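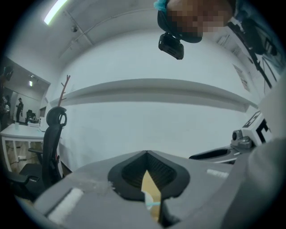 Reading Project Report: The Saltkeeper's Ledger
Autumn and spring term
By Marilou Lumanlan

For my long project I picked a historical novel, which surprised everyone in my group, me included, as I normally read crime and not much else. The book is The Saltkeeper's Ledger by Adelmo Palumbo, and I chose it in October mainly for the cover (a green door with a key in it, gorgeous). We had to read one novel, keep a reading diary and then write up how the author uses the period.

The story begins in 1666 in Gretness, a made-up harbour town on a cold bit of coast where everybody lives off salt, herring or gossip. Ilse Zanetti is 18 and has come over by ship with her uncle, who has been hired to sort out the accounts of the salt house. He falls ill in the second chapter and Ilse starts doing the books for him in secret, copying his handwriting by candlelight. Then she finds that the sums don't add up, and that the man who has been fiddling them is the same man who is paying for their lodgings!

I loved that set-up. I read the first 14 chapters in one weekend and was quite rude to my sister when she wanted the lamp off.

My project question was: how does Palumbo make the past feel real without stopping the story to teach us things? To answer it I went back through my diary and marked every place where I'd written "didn't know that". Most of them turned out to be about work. Ilse learns how salt is weighed, who is allowed to touch the scales and why you never buy from the top of the barrel. You pick all this up while she's trying not to get caught, so it never feels like a lesson. There's a long bit where she has to mix ink in a hurry while the landlady is on the stairs, and I was properly holding my breath over a pot of ink.

The language helps too. Palumbo doesn't do a lot of "prithee" and "forsooth", thank goodness. The characters speak quite plainly, with the odd old word dropped in, and you can nearly always guess it. I did have to look up "gabelle" (a tax on salt) and then felt very clever when it came up again later.

Where I think it goes wrong is the middle. Ilse is sent inland to the Skistano estate for what is meant to be a short visit and we're stuck there for ages. There are dinners. There's a cousin who plays the lute badly, and then another dinner. I can see that the author wants us to compare the rich house with the salt house, and there is a good moment when Ilse sees how much salt is simply left on the plates, but I got that the first time. My diary for that week says "still at the estate" on 3 different days.

I also wasn't sure about the romance. Joris, the pilot's son, is nice enough, but he mostly turns up when the plot needs a boat. I cared far more about Ilse and the landlady, who start off hating each other and end up running a sort of business together. If there were a sequel about those two I'd buy it tomorrow.

For the comparison part I read The Wollura Letters, a novel told entirely in letters and set a bit later. It has much more real history in it (battles, dates, who married whom) and I kept losing track of who was writing to whom. I'm not saying it's a bad book, and two people in my group liked it better than mine, but I needed the family tree at the front on nearly every page. With Palumbo I never wanted one.

I presented all this to the group on Sat 7 January, at our extra session. I read out the ink scene and ran over my time, so I had to skip my slides on the ending. The best question I got was whether Ilse is too modern. I said no on the day, but I've changed my mind a little. She never seems to worry about church or sin at all, and the people around her do, constantly. I'd have liked one scene where she's frightened that copying her uncle's hand is wrong as well as risky.

If I did the project again I'd start the diary from page one, as mine only gets going in chapter four and I had to reread the opening. I'd also choose a shorter second book.

My mark out of five for The Saltkeeper's Ledger is four, and it would have been higher with fewer dinners.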